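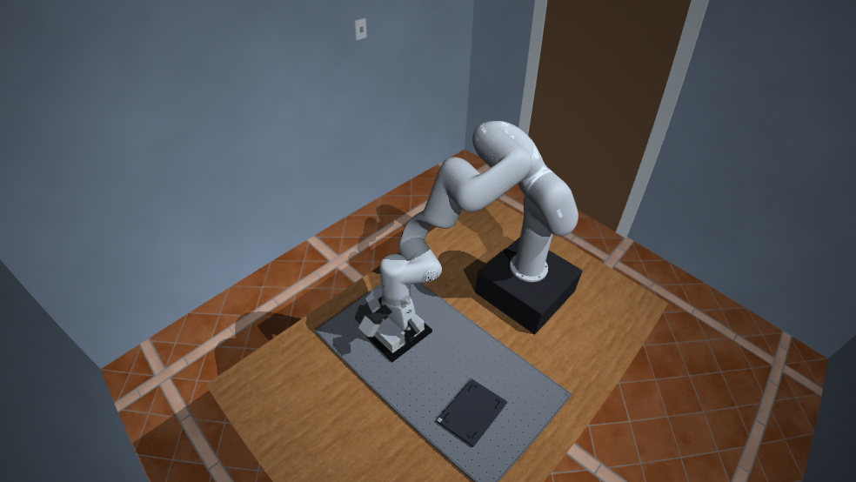 Minton Town get their cup draw, and it's a beast

Well, we asked for a big one. Minton Town have been drawn at home to Clurkolell in the next round of the county cup, and if you heard a yelp coming from the parking lot behind the hardware store at lunchtime, that was me listening on my phone.

For anyone who hasn't followed the fall season (where have you been?), Clurkolell haven't lost a match since August. They scored 22 goals in the group stage and let in 2. They have a striker who used to play semipro and a goalkeeper with arms like a pair of oars. We, on the other hand, got through on penalties against Estcombe after our captain put a clearance into the roof of the snack bar and had to be talked out of climbing up after it.

Still, I like our chances a little more than I did last year. Head coach Marianna Brzozowska has finally settled on a back four, and it shows. I caught her after training and she didn't sound like somebody who was dreading it.

"They're better than us on paper, sure," she told me. "They'll want a wide open game and we're not going to give them one. If it's still scoreless at the half, they'll start arguing with each other. I've seen them do it."

I've seen them do it too! Anybody who was at the semifinal two seasons back will remember their two center backs yelling at each other while Estcombe walked the ball in between them. 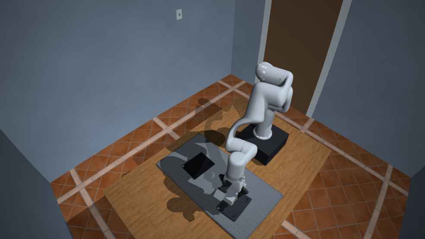 The bigger worry is the middle of the field. Cletus Doucet is still nursing the ankle he rolled in the Estcombe game, and he's the one who makes everything tick for us. He did some light running on Wednesday but sat out the scrimmage, and when I asked how it felt he wiggled his hand and went off to find ice. If he can't go, I'd guess Nivaldo Moura moves inside from the wing, which he's done before and doesn't love. He's quick and he never stops working, but we'd miss his crosses badly. Half of our goals this season have started with him out by the touchline.

Clurkolell have a problem of their own, for what it's worth. Their left back picked up a second yellow in the last round and will miss this one. I'd be running at that side all night long.

Kickoff is 6 in the evening under the lights, with the gates opening an hour earlier. The club has 300 tickets for home fans and they're on sale at the front desk in the clubhouse. Kids under ten get in free with an adult. If you were planning to just show up at the gate, I'd think again - the last time Clurkolell came here there was a line down to the bus stop, and a lot of people ended up watching through the fence. Parking is on the grass by the practice field, weather permitting, and please don't block the Deligiannis bakery again, they were very nice about it last time and I'd like to keep getting my coffee there.

The winner goes straight into the December semifinal, and that one is played over two legs. I'm trying not to think about it.

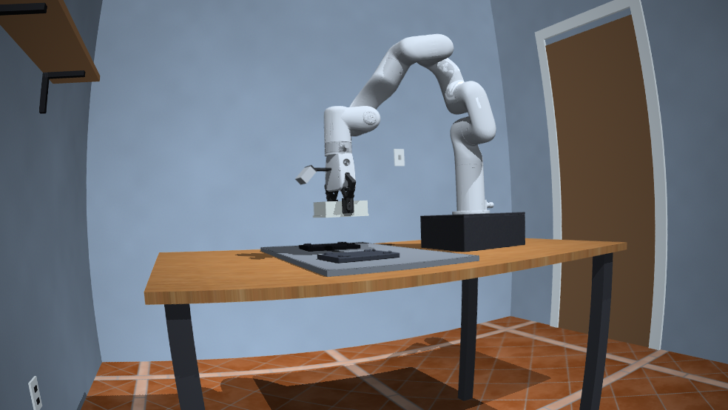

Ineke Willems

One more bit of news before I go. The referee for the tie will be Apostolos Psarras, who had our opening league match and let an awful lot go. Some of you didn't care for that (I had the emails). I thought he was fine. He keeps the game moving and he talks to the players, and for a side like ours that wants to get in a few honest tackles early, there are worse names to see on the sheet.

The reserves play their own league game the same morning on the back field, so you could make a whole day of it. They've won three in a row and the new kid at right back is a joy to watch, all elbows and enthusiasm. Bring a chair, the bleachers on that side are still roped off.

I'll have the lineups up as soon as Marianna hands over the team sheet, and a full report that night, or the next morning if we win.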